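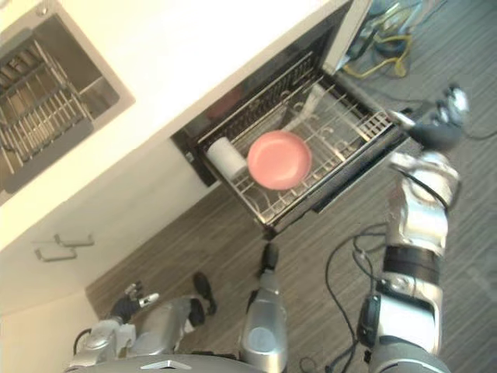

Selon Lachlan Drummond, il faut tout faire avant l'ouverture des portes, panier compris, et ne plus rien toucher une fois les gens derrière la ligne. L'an dernier à Jenham il a relancé le robot deux fois devant un groupe scolaire et il dit qu'il ne recommencera pas.

D'accord avec lui sauf pour la vaisselle, voir étape 9.

Catégorie : Guides de mise en route > Démonstrations et portes ouvertes

4. Poste cuisine et poste préhension : mise en place pour la visite

Section à lire en entier avant de brancher. Version courte, la longue est dans le classeur Bralstead (page 177 et suivantes), à jour sauf les schémas.

4.1 Avant l'arrivée du public

1. Dégager le sol devant le lave-vaisselle. Les câbles jaune et bleu restent au sol mais du côté opposé au public. Scotcher tout ce qui passe là où on marche.
2. Ligne de ruban à 80 cm du bout des bras, bras tendus. Mesurer bras tendus, pas repliés !
3. Ouvrir le lave-vaisselle, tirer le panier à fond. Vérifier qu'il ne revient pas tout seul.
4. Assiette rose à plat dans le panier, tasse blanche couchée sur le côté. Ne pas ajouter de verres.
5. Égouttoir dans l'évier. Il y reste pendant toute la démo.
6. Mettre sous tension, attendre la fin de l'initialisation. Compter trois minutes, parfois plus à froid.
7. Arrêt d'urgence : essai réel, pas un coup d'oeil. Appuyer, constater, réarmer. Noter l'heure sur la feuille.
8. Bras en position de repos. Celui de droite en premier.
9. Lancer un cycle à blanc. Ensuite seulement, remettre la vaisselle en place à la main si elle a bougé, même avec des visiteurs déjà là. Robot en pause, arrêt d'urgence dans l'autre main, ça prend dix secondes et les gens aiment bien voir.

ATTENTION. Ne jamais passer la main entre la pince et le panier quand le robot est en marche, même en vitesse lente. Valable aussi pour l'équipe. Surtout pour l'équipe.

ATTENTION. Le câble noir du bras droit descend jusqu'au sol en boucles. Contrôler qu'aucune boucle ne passe sous le panier avant de le repousser.

Note : si le panier est sorti de travers, la prise de l'assiette échoue presque à chaque fois. Le remettre droit avant de chercher une panne ailleurs. Finlay Cowie a perdu une matinée là-dessus à l'atelier McIver.

4.2 Déroulé côté cuisine

1. Accueil, deux phrases maximum. Qui on est, ce que le robot va ranger.
2. Départ en vitesse réduite. Ne pas passer en vitesse normale avant le deuxième objet.
3. Se taire pendant la première prise. Les visiteurs regardent, ils n'écoutent pas.
4. Assiette d'abord, tasse ensuite. L'ordre inverse marche aussi mais le script d'annonce à l'écran ne suit pas.
5. En cas d'échec : laisser le robot faire son deuxième essai. Au troisième, pause, et passer aux questions.
6. Fin de cycle, bras au repos, pause logicielle. Groupe suivant.

Question qui revient tout le temps : combien de prises depuis l'installation ? Réponse au compteur : 2 969 au moment où j'écris. Relire le compteur le matin même, ne pas recopier ce chiffre.

Autre question : est-ce qu'il sait faire la vaiselle tout seul à la maison. Répondre non. Pas « pas encore », non.

4.3 Poste préhension : le cylindre blanc

La deuxième partie de la visite, côté bureaux. Plus simple à installer, plus facile à rater.
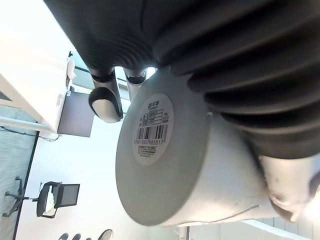
Ivana Montecinos

1. Écarter les chaises à roulettes. Toutes, y compris celle qui est derrière et qu'on oublie.
2. Ouvrir les doigts en grand depuis le menu manuel.
3. Présenter le cylindre incliné, la face avec l'étiquette ronde vers l'extérieur. Les visiteurs veulent voir le code-barres, ils demandent toujours si le robot le lit. Sur ce poste, non.
4. Fermer par paliers. S'arrêter au premier contact, puis un palier de plus.
5. Retirer sa main AVANT de valider le serrage.
6. Essai de tenue : une petite poussée du bout du doigt sur le côté. Si le cylindre tourne, rouvrir et reprendre à l'étape 3.
7. Caler l'orientation du poignet, enregistrer la pose sous le nom Fludwood. Ne pas écraser la pose par défaut.

ATTENTION. La partie souple à gros plis, gris foncé, n'est pas une poignée. Ne pas tirer dessus, ne pas s'y appuyer, ne pas y coller d'étiquette. Un visiteur par groupe essaie de la pincer. Dire non gentiment.

ATTENTION. Serrage maxi interdit sur ce cylindre. Le couvercle se déforme et après il ne tient plus droit pour personne.

Note : beaucoup de lumière par la fenêtre en fin de matinée. Si la caméra de poignet sature, tourner le robot d'un quart de tour plutôt que de toucher aux réglages d'exposition. Les réglages, c'est Rhona Swanson, et elle seule.

Note 2 : le public se met très près, on a vite des chaussures sous le bras. Même ligne que pour la cuisine, même distance, pas de tolérance pour les photos.

4.4 Pannes courantes le jour J

Doigts qui n'ouvrent pas : vérifier d'abord que l'arrêt d'urgence est réarmé. Ensuite seulement redémarrer.

Cylindre qui glisse : essuyer les bouts de doigts avec un chiffon sec. Pas d'alcool, pas de lingettes.

Tasse qui roule au fond du panier : la reprendre à la main, robot en pause. Reprise au début de l'étape, pas au début du cycle.

Écran d'annonce figé : continuer sans. Shona Gillies a la version papier du texte dans la pochette bleue.

Message « pose inconnue » : quelqu'un a écrasé quelque chose. Recharger la sauvegarde du matin. S'il n'y a pas de sauvegarde du matin, retour à 4.1, étape 6, et prévenir l'accueil qu'on décale le groupe.

4.5 Fermeture

1. Reprendre le cylindre, main dessous, puis ouvrir les doigts. Dans cet ordre.
2. Bras au repos sur les deux postes.
3. Vider le panier, le repousser, fermer le lave-vaisselle.
4. Couper l'alimentation, débrancher, enrouler les câbles sans les plier.
5. Enlever le ruban au sol le soir même, le lendemain il laisse de la colle.
6. Relevé du compteur et feuille d'arrêt d'urgence dans le casier avant 18 h, siginés.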